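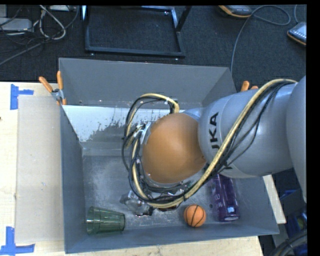 Gray bins: chalky scuffing on the floor, coating flaking near the far wall

kdrakos
Looking for a cleaning and recoating routine for open gray bins with sloped sides. Two separate problems. The floor has pale scuffs and scratches. Just inside the far wall there is a whitish surface that has worn ragged and breaks into flecks at its lower edge, with gray exposed underneath. The bin sits on a light wood tabletop, so I would prefer no standing solvent.

benjie_o
Treat them separately. Wipe the floor with a damp microfiber cloth and neutral cleaner. Whatever stays pale after drying is abrasion, and cleaning will not remove it. Leave it.

M.Rajan
Disagree on leaving it. We have 27 bins on rotation and sand the floors every January, 243 grit equivalent on the Welska pads, then wipe. Parts slide more evenly afterward.

benjie_o
Sanding thins the floor. I retired six bins that way.

M.Rajan
Then the pressure was too high. Two light passes by hand, no power tool.

csamonte
The flecking matters more than the floor. Loose coating ends up in the parts. Scrape back to a firm edge with a plastic blade, vacuum, wipe. Do not recoat over a ragged edge.

kdrakos
Scraping first. Floor stays as is until I have tested the pads on a spare.

Comments (2)
Edgardo D.: Kakton liners fit sloped bins if you trim the corners.
ccori_shop: Liners bunch up at the corners. We stopped using them.

Related threads
Plastic blades vs. nylon scrapers
Protecting wood tabletops under heavy bins
Prurkodlow bin sizes, lot 499

Contact | Copyright Prurkodlow Shop Forum | Back to top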